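The Town Behind the Salt Wall

Flenderholm is a small harbor town on a flat piece of coast, with 900 people in winter and more in the herring season. It lives from fish meal, rope and a little sheep wool. The old part stands behind a sea wall 278 meters long, which the inhabitants call the salt wall, as in storms it becomes white.

"My grandfather repaired this wall every spring," says Sólveig Frandsen, who keeps the harbor books. "Now we repair it also in autumn." 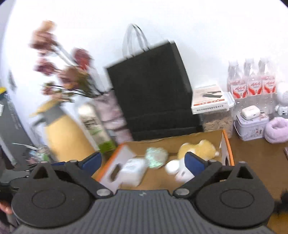
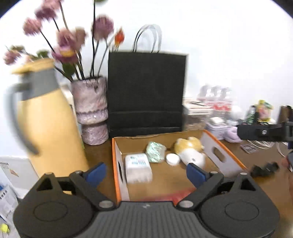
FLENDERHOLM, June – The ferry arrives at six in the morning and the bakery opens for it. From the quay one street climbs to the church, and another goes to the rope works, where 160 persons had employment in the best years. Today there are five, and Arnar Holst is the youngest of them. He makes mooring lines for boats in the north.

The river Jesia enters the sea just south of the town. It is too shallow for ships, but the eels are good, and smoked eel is sold from kitchen doors. Yurii Levchenko came to build one smokehouse and stayed – he has a second one now, near the bridge.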